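Jornada de puertas abiertas en Skernavville: dos brazos, una mesa y muchas preguntas

El laboratorio de manipulación de Skernavville abrió sus puertas en octubre y la respuesta superó todo lo previsto: 153 personas pasaron por la nave a lo largo de la mañana, entre familias, estudiantes de formación profesional y vecinos del barrio que llevaban tiempo queriendo ver qué se cocía allí dentro. La cola llegó a dar la vuelta al aparcamiento, ¡y eso que la primera sesión empezaba a las 9:30!

Los grupos, de 32 personas como máximo, entraban por turnos a la sala Morris, donde el equipo presentó Flaver, su proyecto de manipulación con dos brazos. La idea se entiende enseguida: platos y bloques de colores sobre una mesa cuadriculada con cinta azul, y unas pinzas que tienen que llevar cada bloque al plato que le corresponde. Contado así parece un juego de niños. Visto de cerca, con los dedos negros de la pinza abiertos ante un plato blanco y el reflejo de la luz brillando en el fondo, uno empieza a apreciar lo difícil que es decidir por dónde agarrar las cosas.

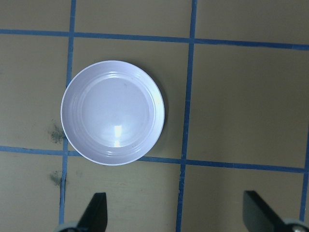
Dos brazos que comparten mesa

El momento más esperado fue el trabajo a dos manos. Los brazos comparten el mismo tablero y tienen que repartirse el espacio sin estorbarse, algo que las personas hacemos sin pensar cada vez que ponemos la mesa. Mientras una pinza se coloca sobre un cubo morado de espuma, la otra baja hasta el plato amarillo, con un dedo a cada lado del bloque del mismo color. En la sala se hizo un silencio estupendo, de esos que solo se oyen cuando la gente está de verdad pendiente (y los más pequeños, de puntillas en primera fila, aguantaron como campeones).

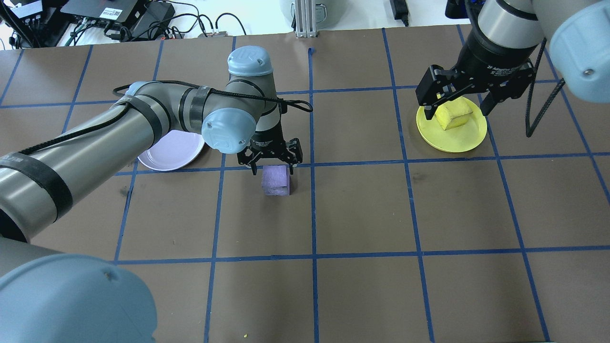 Movik · Área de Robótica y Automatización · Sede de Skernavville

Después de cada pase hubo turno de preguntas, y fueron muy buenas. ¿Qué pasa si alguien mueve el plato? ¿Aprende el robot de sus errores? ¿Podría fregar? El equipo respondió a todo con paciencia y explicó que Flaver lleva 2 años en marcha y que la mesa se vuelve a preparar muchas veces en una misma jornada, con los objetos en cuadros distintos, para que los brazos no se acostumbren a una única disposición.

También gustó mucho poder ver el puesto completo, con su estantería de cables y electrónica a un lado y, al otro, la superficie blanca con el teclado, la consola de mando con su parada de emergencia roja y hasta una olla de acero con tapa de cristal. Varios estudiantes se quedaron un buen rato hablando con el equipo sobre prácticas y salidas profesionales.

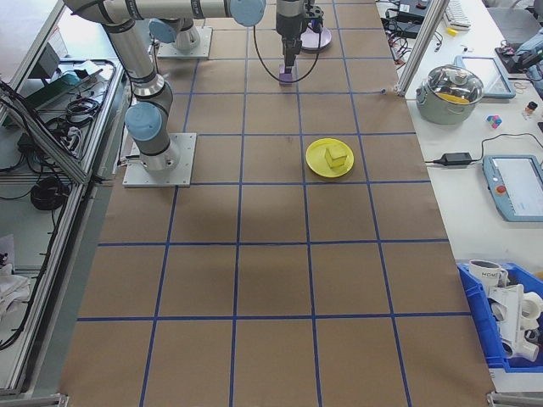
El bloque morado, en la pinza; el amarillo, en su plato.

Visto el éxito, Movik ya prepara una segunda edición con 4 pases más y un horario de tarde para quienes se quedaron sin sitio. Las inscripciones se abrirán en esta misma página y los centros educativos podrán reservar grupo completo. ¡Nos vemos en la sala Morris!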